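Skadow Long Living Room Table, Salmon Top

Home > Living Room > Tables > Skadow

We started making the Skadow because so many of you wrote in asking for a table that could live in front of a sofa and take whatever the household felt like putting on it (and households do feel like putting things on it!). It's a long, low, wooden table with a salmon-pink top, and we've been selling it out of our Stavavura shop long enough now to know that people either fall for the color right away or come back for it a month later.

The top gets 2 coats of our Kaven finish, rubbed down by hand in between, so it has a soft look and wipes clean with a damp cloth and a drop of dish soap. Please don't use anything gritty on it, and do lift heavy things instead of dragging them.

Ships flat, with the legs and a bag of bolts in the same box. Allow a quiet evening for putting it together, and have a second pair of hands ready when you turn it over.

Holds up to 100 pounds, spread out evenly
Leaves our shop within 24 hours on most orders
Felt pads included
Matching bench: see the Shawky page

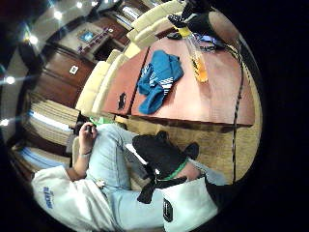
If you're worried about the color next to what you already own, it's friendlier than you'd think with creams and tans, and we're glad to mail you a painted sample chip before you decide. We've sent out more than 2000 of those chips so far, and you're welcome to keep yours. Just add one to your cart from the Samples page, and put a note at checkout if you'd like the darker Kaven shades in the same envelope.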